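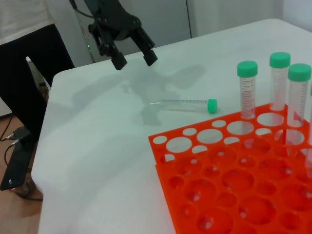

**Orndale Teaching Lab, Sample Prep Team**

Bench reset notes for June. Putting them here in short posts so new people can find them.

---

Conical tubes go in the orange rack, upright, green caps on. The rack has two sizes of hole. Use the size that fits the tube. A tube in the wrong hole leans and the label ends up facing the back.

---

If you find one lying on the bench like the one by the rack, read the label before you put it anywhere. Unlabeled tubes go to Tiziana Bellini. Please don't guess.

---

We logged 2,758 tubes last term and 711 of them came back with no initials. Pencil doesn't last on these. Use the Satico marker in the top drawer.

---

Someone asked if the printed graduations are good enough for measuring. For a rough fill, yes. For anything going in the notebook, use a pipette.

---

White tables get wiped with the Ferri spray, front edge included. Move the rack first. Going around it leaves a ring and we had to scrub two of them off last month.

---

Spare caps are in bin 438. They're green as well. Don't mix them with the Baltel caps, the thread is different and they leak.

---

Rack washing is at 4 p.m. Tubes out first, please.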